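Section 11. Working Beside the Clurkura Counter Arm

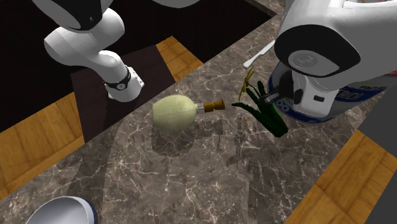 This section applies to all staff whose counter duties are shared with the arm. Clearing and restocking are now assigned to the arm; inspection and final placement remain with the attendant on shift.

11.1 Before the shift
1. Sign in at the Hekura panel and confirm that the task list matches the posted rota.
2. Rehearse any new counter layout in simulation before releasing it to the floor.
3. Set travel speed to 100 mm per second for plants, vases and other fragile items.

11.2 During the shift
4. Remain outside the marked area while the arm is moving.
5. Press Hold before reaching across the counter. Wait for the steady light.
6. Record each item the arm declines to lift. Do not repeat the command more than once.

CAUTION: Do not hand objects directly to the gripper.

NOTE: Attendants formerly assigned to clearing should complete the Flisex operator course by the end of August. Questions about revised duties go to Edeltraud Kasten; faults are reported to Loïc Royer.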